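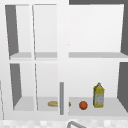

Home Docs Set-up Teleoperation Logs Support

4. Recording a demonstration in the Maurya kitchen

This section covers remote-control recording with the Jelex hand controller. Complete section 3 (controller pairing) first.

4.1 Load the scene

1. Start Mirico and select Kitchen > Sink and Shelves.
2. Set the control rate and leave physics on Default.
3. Press Reset. Wait for the status line to read READY.

Note: Object positions are redrawn at every reset. Do not reuse a written pick position from an earlier run.

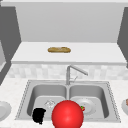

Reading time: 2 min

4.2 Record

1. Hold the clutch button and move the controller slowly until the end-effector follows.
2. Press Record. The step counter starts at 0.
3. Approach the target from above. Keep clear of the faucet and the sink divider.
4. Close on the object, lift, and carry it to the goal shelf.
5. Release, back away, and press Stop.

Caution: Releasing the clutch during a carry freezes the arm but does not stop the recording. Discard the run and start again.

Runs over 3000 steps are rejected on upload. Most single-object moves should finish within 1000.
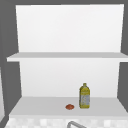
4.3 Check and save

1. Replay the run from at least 2 camera views.
2. Confirm that the object stays at rest after release.
3. Enter the task name in lower case and press Save.

If replay differs from the live run, lower the control rate and record again.

Wostidix Docs | Section maintained by Rajkumari Kashyap | Contact | Back to top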